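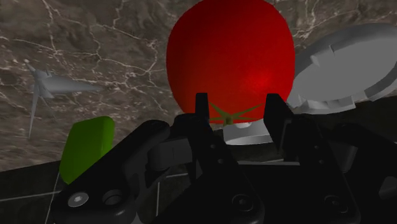
**Startup says its remote-driven kitchen demos can teach a robot arm to tidy up. The evidence is thin so far.**

FORNOTCOMBE – Werero, a small company that builds training software for robot arms, says it has finished its first collection of kitchen demonstrations, each one driven from start to finish by a person holding a controller. The company released 54 of them this January and plans to sell access to the rest.

The full set holds 1,627 demonstrations, according to the company. All were made in simulation. An operator sits at a desk, watches the rendered kitchen on a screen and steers the arm and its gripper by remote control while the software logs every motion. The logs are then used to train a program called Storeo, which is supposed to do the same jobs without a person at the controls.

It's a familiar pitch. Record enough people doing a chore, feed the recordings to a model and wait for the chore to get done. What Werero has put out so far covers the first part well and the last part hardly at all.

The released demonstrations are short and mostly deal with picking up one thing from a counter that has plenty of other things on it. In one, the arm goes for a tomato on a marble top. In others the targets are dishes or bottles. Operators are told to approach slowly, open the fingers early and back off if the angle looks wrong.

"We want the corrections in there," said Maëlle Cormier, who runs data collection at Werero. "If the operator starts to come in crooked and fixes it, the model should see the fix. A perfect run teaches you very little about what to do when things go badly."

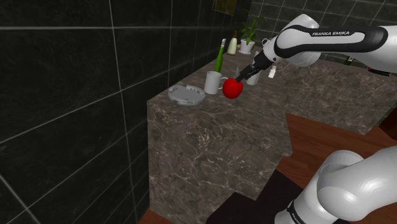
That is a fair point, and plenty of people in the field would agree with it. The trouble is that a simulated counter is a forgiving place to go badly. Rendered fruit doesn't bruise unless someone writes the code for bruising. Lighting stays put. A mug that gets bumped behaves the way the physics engine says it should, and physics engines are still pretty rough on soft objects and thin handles.

Itziar Barroso, an automation consultant who has looked through the released files for a client, was not won over. She said the arm paths were smooth and the logging was tidy, but she could find no results from a physical kitchen anywhere in the release.

"I have no problem with teaching by remote control. It works for narrow jobs," Barroso said. "But they are talking about homes. Show me the same policy on a real counter it hasn't seen, with a tomato from the store. Until then I'm looking at a nice set of recordings."

Cormier said physical tests are under way at a workshop in Quintana and that the company will publish numbers "when they're ready to be read." She would not say how often Storeo succeeds in simulation, or whether the failed runs were kept in the collection or thrown out. That last question matters to buyers, who could end up paying for a set that has been cleaned up more than the sales sheet suggests.

There is also the matter of who does the driving. Werero used two operators for the whole collection – a small pool if the idea is to capture different ways of handling an object. Cormier said more operators would be added for the next round, which is planned at 600 demonstrations.

Access to the full collection is by application. The 54 released demonstrations can be downloaded free, with the controller logs included.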